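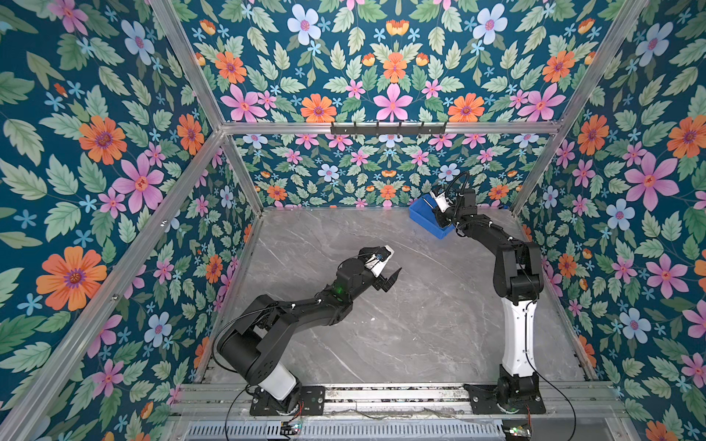

Floral wallpaper with large orange daisy-like flowers on a deep teal-blue ground, the pattern repeated in mirror image.

Mirror repeat (wallpaper)

A mirror repeat, also called a turnover repeat, is a way of building a wallpaper pattern in which one half of the design is flipped to make the other half. It is one of the oldest tricks in pattern making and still one of the most rewarding, giving the designer a full, balanced width of paper from half a drawing. Weavers used it long before paper hangers did, and many early printed papers borrowed it directly from silk cloth.

How it works

The designer draws a motif up to a center line and reflects it across that line. Stems that touch the line become arches, single leaves become pairs, and a flower drawn half on the line turns into a whole one. Some of the best moments in a mirror repeat are shapes that were never drawn at all! Two curling leaves may meet to form a vase or a heart, and children in particular are quick to spot faces.

The flipped pair is then repeated down the roll. In a straight match, the same part of the motif falls at the same height on every strip. In a drop match, each strip is shifted down, usually by half the length of the repeat, which breaks up the rows and makes the wall look less like a grid.

Floral designs

Flowers suit the method wonderfully. Daisies and other round blooms look much the same when flipped, so the eye reads them as a field of flowers and may take a while to find the center line. Serrated leaves and bending stems give the reflection away sooner, and designers often use them to lead the eye up the wall. Dark grounds such as navy, teal and bottle green became popular for large florals because they let warm colors glow.

The Kereama papers

A much-loved set of mirror florals came from the Kereama workshop, where Kirsty Pirihi and Kane Harawira printed by hand from carved blocks. Their pattern Amano used 356 blocks across its full range of colorings, and the pattern book lists almost 600 trial prints. Preren, a smaller design of bellflowers and ferns, was sold in runs of 300 rolls. Tayla Baxter later redrew both for machine printing and kept the slight wobble of the carved line.

Hanging

Mirror repeats look their finest when the center line falls in the middle of a wall or chimney breast. Hangers mark a plumb line there first and work outward to the corners, where a small mismatch is hard to see.

See also: Block printing; Damask; Drop match; Toile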